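The Brellmont fabric fair runs in the old Birkmont mill, and I got there at 2 on Wednesday after missing my bus. The Ackroyd hall was my favorite - cotton ends, buttons by the scoop and a tea stall with really good ginger cake! 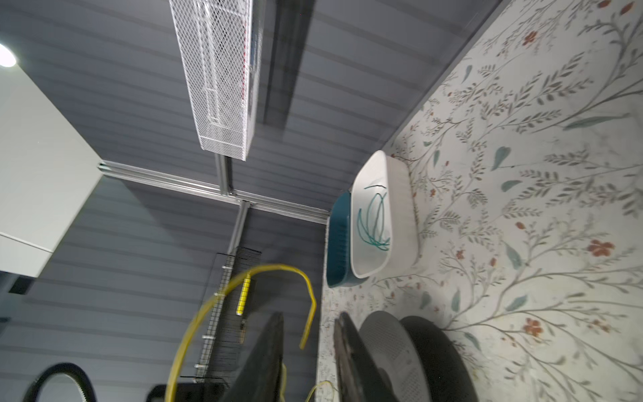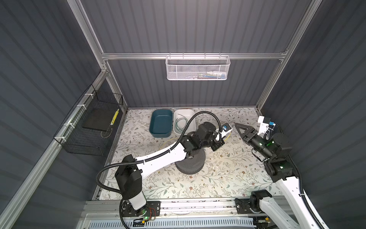
Leafy vines and little blossoms on a pale background

I came home with seven fat quarters (I'd promised myself two) and a Drukell catalog as thick as a brick. Parking is tight, so take the 321 if you can. I'm already saving up for next July.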